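The Second Arm

Effie Matheson had the request down to one page by Saturday noon. One arm on the bench now, a second to be bought before the Hokdale contract began. Tranwood wanted the figure in writing, with the service term stated.

"Fifty-five weeks of cover," said Ok-hee Nam, reading over her shoulder. "Gredotum sells it by the year."

"Gredotum sells it by the year plus the three weeks they take to answer."

Ok-hee checked the quote and found the clause. She initialed it.

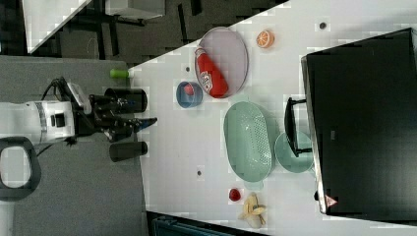
The cover was the easy line. The hard one was grippers. Fingers wore out before joints did, and Parvaneh Tehrani in purchasing counted fingers as consumables, to be paid from a budget that was already spent. Effie had moved them to capital. Parvaneh had moved them back – twice, with the same note each time.

"List them as part of the arm," Ok-hee said.

"They have their own part number. 2072."

"Then ask Hong to quote them under one number."

Effie wrote that down.

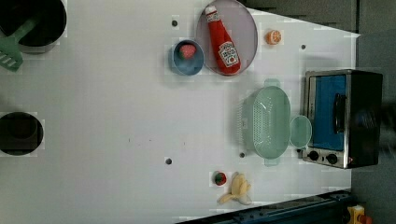 Props had a line of their own, and it was the only one Parvaneh had never questioned. It was small, and it covered things that anyone could price in a toy store. Effie read down it again. The peeled banana was there, and the colander, and the toaster oven with its two knobs, entered as a single item. She thought about the grippers, their part number and the length of the word "consumable." Then she opened the props line and typed, under the ketchup bottle, "fingers, spare, 2 sets."

Ok-hee read it and said nothing for a while.

"She'll see it," she said.

"She'll see it in October," said Effie, and sent the page.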